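Hurkanby Women's Club - Questions About the Craft and Produce Show

When is the show?
It is on 14 August 2021 in the Mikarwood hall. Doors open for exhibitors at 7 in the morning, and judging starts when all the tables are full.

Can I enter if I joined after April?
Yes, all members can enter. Only the Ansah Cup has a rule about this, and you must be a member for one full year to win it.

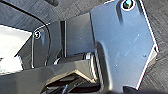
Ntombi Magagula asks if two sisters may enter one cake together. They may, but the points go to one name only, so please decide before you fill in the form.

How are the points given?
First place gets 7 points, second gets 4 and third gets 2. Last year Manee Nuchit won the cup with 58.

May I show clothes in the sewing class?
Yes, one piece for each member. Bring it on a hanger with your class number pinned inside. 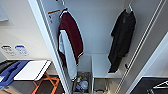
Jersey and black garment on their hangers 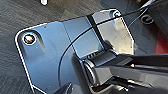
Entries for the handwork class must be made by you and not shown with us before. Small metal pieces are welcome too. The judge, Boris Kadrić, looks first at the finishing - corners cut at an angle and screws set down into the surface. Please write your name under the piece, never on top.

Whom do I call about a late form?
Sang-wook Um, extension 229.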